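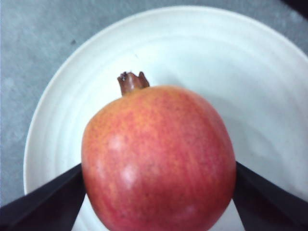

Mapplebeck Fruit and Kitchen Club

Our April outing took us to Hendholm, and I must say that I came home with sore feet, a full notebook and a bag of fruit I could hardly lift. There were 11 of us on the minibus, and Howard Pearce had brought enough flasks of tea for twice that. We were met at the door by Ching-wen Tang, who gave up her whole morning to show us round and never once hurried us along.

We began with pomegranates, which pleased me no end! The best have a taut, smooth rind, and Ching-wen is quite happy with a few orange freckles among the red. She likes to serve one whole on a big white plate, crown and all, before anybody goes near it with a knife. The store next door holds 4,000 of them in a good season – I did wonder who has the job of turning them.

After that came the practice kitchen, with its mottled grey tabletop and plain white walls, where visitors are taught to get the seeds out without ruining a blouse. Score the skin, break it open under water, and be patient.

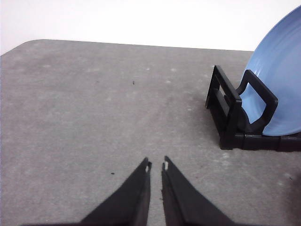

Washing up and the journey home

Lunch was soup, bread and a very good cheese from Curelholm, and then several of us got talking about crockery, as we always do.

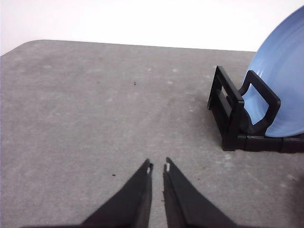
I have been looking for a decent dish rack since Christmas, and my daughter is tired of hearing about it. The one at Hendholm is black plastic with good thick bars, and it had a light blue plate standing up in it, nicely tilted. Howard measured it with his hands and thinks it would fit beside his sink, though I have my doubts. We left at half past three, and anyone wanting to join the next trip should give Howard their name.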